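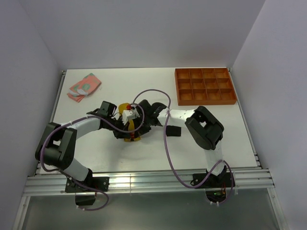
Hello all,

I've been meaning to answer this for a couple of weeks, and February got away from me the way it always does, so please forgive the delay. The question about daily draws deserved more than a quick line from my phone.

On the evening of the new moon, someone wrote:

> I bought the Linero deck at the Bendley fair and I love the artwork,
> but I'm stuck. I pull a card every morning, read the page in the
> booklet, and by lunch I couldn't tell you which card it was. Should
> I be doing bigger spreads? And does anybody here read reversals with
> this deck? The booklet hardly mentions them.

First of all, welcome, and what a lovely deck to begin with! I've had mine long enough that the corners have gone soft, and I still find little things in the river cards that I'd missed.

About forgetting the card by lunch – I did exactly the same thing for my whole first winter. What helped me was leaving the booklet shut until the evening. In the morning I draw one card, look at it while the kettle boils, and write a single line in my notebook about whatever catches my eye. It might be a bird, or the color of the sky, or just "I don't like this one today." Then at bedtime I read the page and see whether it has anything to say about the day I had. I'm on my third notebook now and the last entry I numbered was 559, so it must suit me.

As for bigger spreads, I'd wait a bit. The nine-card wheel in the back of the booklet is beautiful, but it's a lot to hold in your head when the cards are still strangers. I do it at the turn of each season and hardly ever in between. If you want something more than one card, try two, side by side, and ask what they'd talk about if they were sitting on a bench together. My sister thinks this is silly. She does it too, though.

Reversals I can only speak to for myself. With Linero I turn them all upright. The one I'd make an exception for is the Well on page 63, where the picture really does seem to become another picture when you flip it, and I take that as a nudge to rest and ask for help. With my old Rondonuwu cards I read every reversal, and I couldn't give you a sensible explanation for the difference. Other people on this list will feel quite strongly the other way, and I hope they'll write in.

One more thing, while I think of it. The box Linero comes in is flimsy, and mine split along the side before spring. I keep the cards in a cotton pouch from Brikider now, the kind with the drawstring, together with a sprig of dried lavender (check first that it's completely dry, or you'll get a stain on your top card like I did).

Do let us know which card you pull tomorrow, and what your one line was. I'd love to hear it.

Warm wishes to everybody, and blessings on your kettles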